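Search this site Search Go

We use cookies to keep this newsletter page working. Accept / Manage settings

Halliday Allotments and Growers newsletter
9 April 2023

Keeping fruit and veg for longer at home

The spring survey is in, and the question that drew the most replies was the one on waste. We sent out 787 forms with the seed order and asked what people throw away most often. Bananas came first, then salad leaves, then lemons that had gone hard at the back of the fridge. Several of you asked for a short piece on storage, so we have put one together from the replies.

Most of it comes down to what sits next to what. Bananas, apples and ripe pears give off a gas that makes other fruit ripen faster. Keep them away from anything you want to last, and keep apples well clear of potatoes you hope to store into the summer. A plate on the worktop is fine for fruit you will eat in the next two days. Anything beyond that is better somewhere cooler.
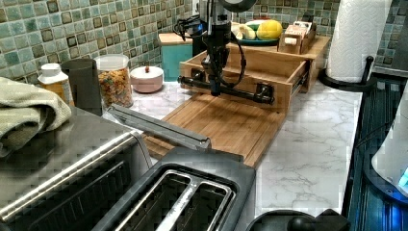
Lemon and banana on a teal plate.

Lemons will sit out for a week without much harm. If you have bought a bag of them, put the rest in the fridge in a closed tub or a tied bag, where they should keep for several weeks. Cut lemons want to be wrapped and used soon. You can also freeze the juice in an ice cube tray — handy if you make a lot of dressings.

Salad leaves are harder. Wash them only when you need them, or dry them very well if you wash them first. A sheet of kitchen paper in the box takes up the damp and should be changed when it feels wet.

Onions and garlic like dry air and a bit of space. A basket or open tray does the job. They don't do well in plastic bags, and whole bulbs shouldn't go in the fridge, where they tend to sprout. Those of you growing Brudance garlic in the lower beds will be lifting it from the end of June. Dry it under cover with the leaves on before you bring it into the kitchen.

Potatoes need the dark. A paper sack in a cupboard is enough, but check it now and then and take out any that have gone soft.
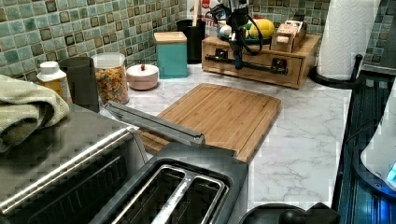
Dates and plot news

The water is back on at the Altura Road site. Please report dripping taps by leaving a note in the hut, with your plot number on it.

There are 26 names on the waiting list and two half plots coming free at Nodon Lane. Both are at the north end, next to the hedge, and both need clearing. Offers will go out by post in list order.

Spare seed potatoes are in the hut, in the crates on the left. Take what you need and put the lid back on — the mice have been in twice already.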